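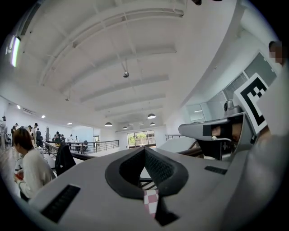 Home | Products | News | Investors | Contact

Print this page | E-mail this page

Flallex Introduces Low-Temperature Adhesive Line for Paper Packaging

PRILLVILLE – Flallex, a supplier of adhesives and coatings to the packaging trade, today announced the release of Grerkness, a line of hot-melt adhesives for sealing cartons, trays and paper sleeves. The line is made for converters and food packers that want to run their glue equipment at lower temperatures without changing nozzles, hoses or tanks.

Grerkness consists of three grades. Grade L is intended for light cartons and sleeves, Grade M for standard corrugated cases, and Grade F for cases and trays that are stored frozen. All three are supplied as pale pillows in lined sacks and can be loaded by hand or by a vacuum feeder. The grades may be stored side by side, but they should not be mixed in the same tank.

Standard hot melts soften slowly when held at working temperature for long periods. They darken, form char on the tank wall and leave particles that block the nozzle. Lowering the set point slows this process but usually shortens the open time, the period in which the board can still be pressed together and form a bond. The Grerkness formula uses a narrower wax fraction to keep open time within the range that most case sealers are set up for.

Flallex tested the line for 14 weeks at its Prillville plant and at Talebi, a contract packer of baked goods and dry mixes. The trial at Talebi covered six packing lines, two of which handle frozen product. Operators logged tank temperature, bead weight and nozzle changes once per shift. Sealed cases were pulled at set intervals and opened by hand to check for fiber tear, which shows that the board failed before the glue did.

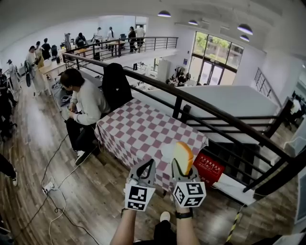 A total of 413 cases from the frozen lines were held in cold storage and then moved to a heated dock before opening. This step was included at the request of Talebi, whose cases often pass through several changes of temperature between the freezer and the store. Cases with a bead weight under the recommended minimum were recorded separately and left out of the grade comparison.

"The set point is the number everyone asks for, but bead weight is where most of the trouble comes from," said Séverine Leblanc, technical director at Flallex. "We spent the first part of the trial getting the applicators to put down the same amount of glue every time. After that the results were easy to read."

Leblanc said the company changed the Grade F formula once during the trial, after early samples showed weak bonds on board with a high recycled content. The change raised the tackifier level slightly. Samples made with the earlier version are not being sold.

Customers moving to Grerkness from another hot melt should drain and flush the tank before loading. Flallex supplies a flushing compound for this purpose. On large tanks the flush can take up to 6 hours, and the company suggests planning it for a Sunday or another idle shift. Filters should be replaced after the flush and checked again once the first full tank has been used.

Safety data sheets and a setting guide for common applicators are packed with each first order. The guide lists starting values for tank, hose and nozzle temperature by grade, with a separate table for board that has a water-based coating – a surface that normally calls for a heavier bead.

Grades L and M are available now. Grade F will ship from October. Sample sacks of all three can be ordered through Flallex sales offices, and existing customers may ask for a line visit before placing an order.

Print this page | E-mail this page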